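Skarkia Bin Cell Rules: Frequently Asked Questions
Maintained by Rochelle Szabo. Revised January 2019.

Who may start the arm?
Anyone on the current operator list. Leanne Bickerstaff keeps the list and removes names after 30 days without a logged shift.

Do the bins have to be clamped?
Yes. Clamp both sides before power is applied — a bin that shifts invalidates the calibration.

How is the object set changed?
Submit Form 107 to Vaughn Pennington. Mixed rigid and soft items are allowed. Glass is not.

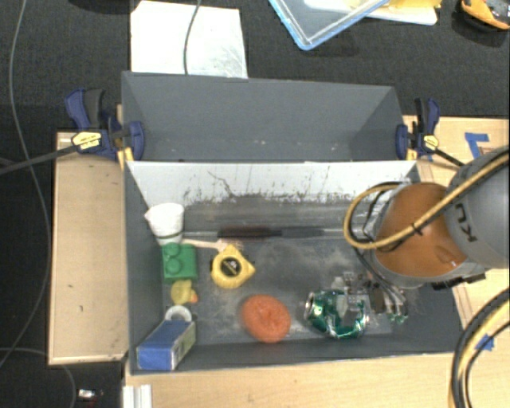 When must the emergency stop be tested?
At the start of every shift, before the first motion command. Record the result on Form 117.

Can cables be rerouted during a shift?
Only with the drives off and a second operator present. Move the arm through its full range at reduced speed before resuming.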